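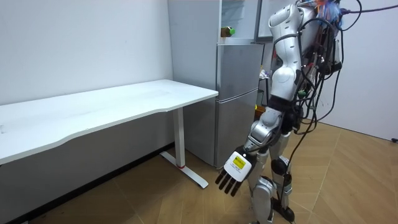 Perrine Aubert
Tuesday, May 2, 2023

Cable management on humanoids, a thread. We rewrote our bench rules at Baduvstead in January and several people have asked for them. I'll post the parts that apply outside our own lab.

Scope first. These rules cover research machines with external wiring, standing or walking, with people in the same room. Production cells have their own standards and you should be reading those.

Rule one. Every external cable gets a written slack figure, measured with the joint at the far end of its travel. A figure taken in the rest pose is no use to anyone. The shoulder and hip are where ours were wrong.

Loops across the torso are allowed. Loops that reach below the knee are a finding and go in the log, whether or not the robot is due to walk that day.

Rule two. Connectors near the waist must be keyed or colour-coded, and the colour must be in the drawing. A green connector with no entry in the drawing counts as unlabelled.

Rule three. Thin signal wires at the head end are strapped at two points before power-up. Strain relief goes on the housing side. Tape is not strain relief.

Rule four, hands. Treat an open hand as a snag point at any height, including when the arm is hanging. Before enabling, check the clearance between fingertips and the nearest furniture with the arm at rest, then again through the first commanded move. Desk legs and foot bars are easy to miss from the operator's side.

We reviewed 189 log entries against the old rules. 174 had the slack box ticked with no figure written beside it. The new form has no tick box.

Labels: if the text can't be read from where the operator stands, put the same information on the start-up sheet. Ours is form 2641, one side of A4.

Gravham use a similar sheet but sign it per shift. We sign per power-up. Either is defensible — pick one and write it down.

Mohammadi asked whether loose plugs on the floor count as a trip hazard or an electrical one. Log it under both.

The Zestex harness is still on trial here, so it isn't in the rules yet. I'll post the slack table separately once the hip figures have been checked.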